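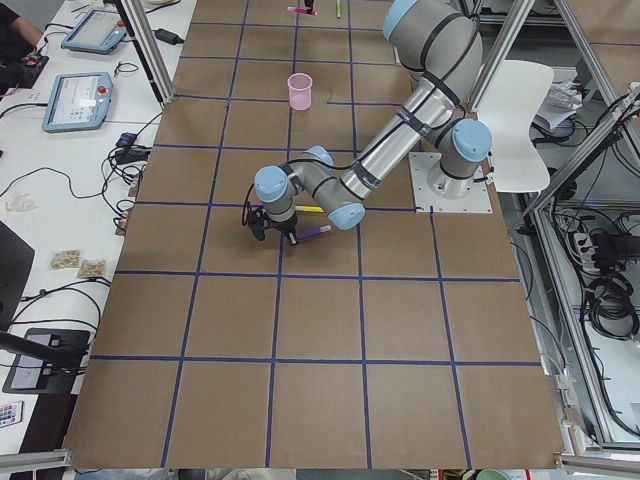 Last changed on 17/10/2023

3.2 Table layout and objects

The table top was divided into squares with blue tape, laid by hand and checked by eye. We did not try to make the squares exact. In the earlier Bokudstead study the grid was printed, and its lines wore away before the work was finished. Tape could be replaced one strip at a time, and we did this twice in April.

The objects were everyday desk items: coloured markers, among them purple, yellow, pink and green, and a small see-through pink cup. Markers were chosen for their long shape. A cup has one obvious resting place in a square, but a marker can lie along a line, across it or at an angle. Figure 2 has a yellow marker close to a strip and lying in the same direction.
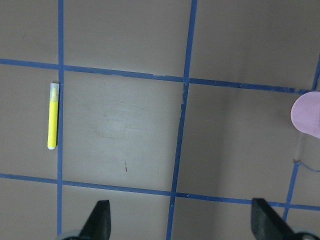
Figure 2. Yellow marker beside a strip of blue tape.

Each layout was given a code by square and by direction. A marker was coded to the square holding the larger part of its barrel. Where neither square clearly held more, the layout was coded as shared. Cremilda Barros and Leandro Bravo coded 80 layouts separately and disagreed on 6, all of them markers lying close to a line. These were settled by discussion and kept in the set.

Worn or lifted tape was noted but not treated as a fault unless a line could no longer be followed. The cup was coded by its base alone. Colour was recorded for every object and is used again in Section 4.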